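The notes are for people who edit a small collected book of essays for the first time, as I did for Zatano. I write them in the order in which I do the work.

## Before you ask anybody for a text

Write one page that says what the book is about and what it leaves out. Send this page together with the invitation. Give the length in words, the citation style, and one deadline. I ask for an abstract of 90 words first and read all the abstracts on the same Monday, so that I can compare them fresh.

## Reading the first drafts

Read each essay once without a pencil. On the second reading, mark only the argument and leave the commas for later. If the author translates from another language, ask for the original too. In the essay by Noemi Valentini, one sentence about "affection" made sense to me only after I saw the Italian word, and we changed it to "affect" in the whole text.

Keep your comments to the author under 800 words. Longer letters make people stop writing. 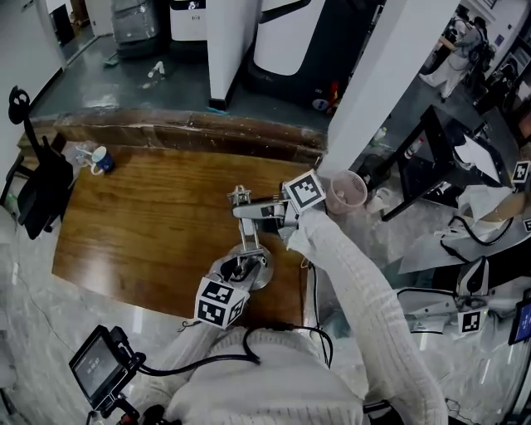

## Notes and bibliography

1. Choose one form for repeated sources and write it down.
2. Check every page number against the book itself. Library scans sometimes miss pages.
3. Put the translator's name in the first note, and also in the bibliography.
4. Ask for image permissions in writing before the layout starts. Gaetano Gatti waited 15 weeks for one of them.

## Sending to layout

Give the designer one file for each essay, with the notes at the end. Name the files by the order in the book. At Kollska they want plain headings and no manual spacing, and most other presses want the same. Read the proofs on paper, the running heads too. In ours, the surname Dal Bello was printed as "Del Bello" on every left page.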